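Relatório de projeto: dois braços, uma torre
Clube de robótica de Tomar
5 dez. 2019

Quando a Shagufta Swati me perguntou se eu queria ficar com o projeto dos dois braços, disse logo que sim, sem perguntar mais nada (erro meu!). Pensei que ia ser só pôr um robô a empilhar blocos, coisa para uma tarde, e afinal passei o período inteiro agarrada a isto. Este relatório conta o que fiz, o que ficou a meio e o que gostava de mudar no segundo período.

O objetivo

O nosso grupo chama-se Pandov e a tarefa que escolhemos parece de jardim de infância: pegar em blocos espalhados numa mesa e fazer uma torre. Os dois braços partilham a mesma mesa, e é aí que começa a dor de cabeça. Se um vai buscar um bloco ao lado do outro, têm de se desviar, e nenhum deles sabe onde o outro está se não formos nós a dizer-lhe. Também queríamos que a mesa tivesse outras coisas à volta, tipo tigelas, copos e caixas, para o programa não se habituar a uma mesa limpinha que não existe em casa de ninguém.

Como trabalhámos

Em outubro quase não mexemos nos braços. Foi montar, apertar parafusos, descobrir que um cabo estava trocado, desmontar e voltar a montar. A Shagufta tratou da parte elétrica e eu fiquei com o programa, a que chamámos Nureo (o nome foi escolhido à pressa e agora já ninguém o quer mudar). O Nureo guarda uma lista de posições para cada braço e passa de uma para a outra: aproximar, descer, fechar, subir, deslocar, pousar. Entre cada passo há uma pausa, que no início era enorme porque eu tinha medo de partir alguma coisa.

A calibração foi o que mais me custou. Cada braço tem a sua ideia de onde é o zero e, se mexermos a base um bocadinho, fica tudo ao lado. Acabámos por marcar pontos numa folha, levar a ponta da garra a cada ponto e escrever os valores à mão num caderno. Chato, muito chato, mas a partir daí a garra passou a ir parar onde eu queria, ou pelo menos perto!

Resultados

Fizemos 30 tentativas a sério, todas com torre de três blocos. Em 18 a torre ficou de pé até ao fim. Nas outras, o mais comum foi o terceiro bloco encostar de esquina e empurrar os de baixo, ou então a garra abrir cedo demais e o bloco cair de lado. Houve 2 em que o programa parou sozinho e ainda não percebi porquê; está no caderno com um ponto de interrogação gigante.

O que me surpreendeu foi a inclinação. Basta o bloco ir um pouco torto na garra e a chegada muda toda. Experimentei baixar mais devagar e melhorou um bocado, mas a torção vem do momento em que a garra fecha, portanto abrandar na descida só resolve metade. A ideia da Shagufta é fechar, abrir um milímetro e fechar outra vez, para o bloco se endireitar entre os dedos. Ainda não testámos.

Também mudei a ordem dos blocos várias vezes. Comecei com os verdes em baixo e foi assim que ficou, porque já tinha as posições todas escritas e não me apetecia repetir tudo (sim, eu sei, não é um motivo muito científico).

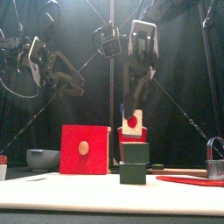
O bloco creme com o círculo vermelho, preso na garra do braço direito, por cima dos dois verdes.

O braço esquerdo merece uma nota. No plano inicial os dois trabalhavam à vez, um bloco cada um, mas o tempo não chegou para afinar as trocas. Para a torre, a rotina mais completa é a do braço direito. A do esquerdo tem as posições de aproximação feitas e falta-lhe o resto, e é por aí que quero recomeçar.

O que falta

Primeiro, a tal história de fechar duas vezes. Depois, usar a câmara do pulso para corrigir a posição do bloco antes de o agarrar, que neste momento o Nureo anda às cegas e só segue números. Vimos como o grupo Foltell fez a deteção por cor no projeto deles e eles deixaram-nos espreitar o código, mas vou precisar de ajuda para perceber metade daquilo.

Ah, e quero escrever melhor o caderno. A tentativa 29 tem só a palavra "quase" e já não me lembro do que queria dizer com isso.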